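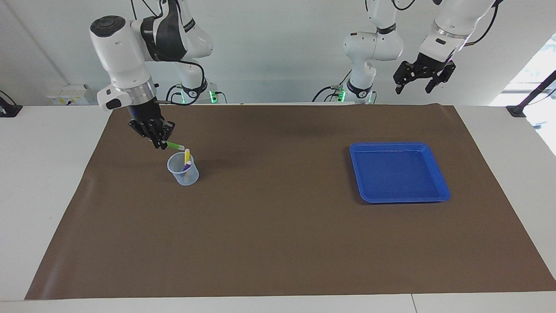
The right arm holds a green marker beside the cup in the Kuslow manipulation laboratory.

Kuslow Institute Research News
March 20, 2018

Research groups that teach robots by demonstration usually discard the attempts that go wrong. A group at the Kuslow Institute has spent the past year keeping them. Its project, Wevisness, studies whether a two-armed robot learns small handling tasks better when its training includes the operator's errors and the corrections that follow. The institute's research office spoke with the project lead about the method and the first results.

The work began in October with a task that involves markers, a plastic cup and a tray. "We wanted objects that any laboratory could buy," the project lead said. "A marker is light, it rolls, and it has to be held at a certain angle before it will clear the rim of a cup. That gave us plenty of failures to study."

An operator guides the arms through the task from a separate station. When a grasp slips or a marker catches on the rim, the operator does not stop the recording. The recovery is carried out and later labeled by hand, with a note of the point at which the attempt began to go wrong. The group has collected 509 demonstrations in this way, from five operators.

"The labeling is the slow part," the project lead said. "Two people can look at the same recording and disagree by a full second on when the trouble started. We wrote the instructions for labelers three times before we were satisfied."

To test the method, the group trained one control program on clean demonstrations only and a second on the full set, corrections included. Both were then run from seven starting layouts that did not appear in the training data. The second program finished the task from more of the layouts, and most of its advantage came after a poor first grasp. On layouts where the first grasp was sound, the group found little difference between them.

The project lead asked that the result be read with care. "It is one task and one pair of arms. We cannot say yet that corrections help in general. We can say that on this table they helped, and we know at which stage of the task they did."

The training software builds on Husar, an earlier in-house package for recording and replaying arm motion. Changes made for Wevisness - chiefly a new file format for the labels - will be folded back into the next Husar release. Testing at a second site, the Gavrilă laboratory, is planned with different grippers and a different set of objects.

Asked what the group would change if it began again, the project lead pointed to the operators. "All of ours were experienced. Their mistakes are small and they correct them quickly. I would like to see recordings from people who are new to the equipment."

A technical report with the labeling instructions is in preparation. Requests for early copies may be sent to the research office.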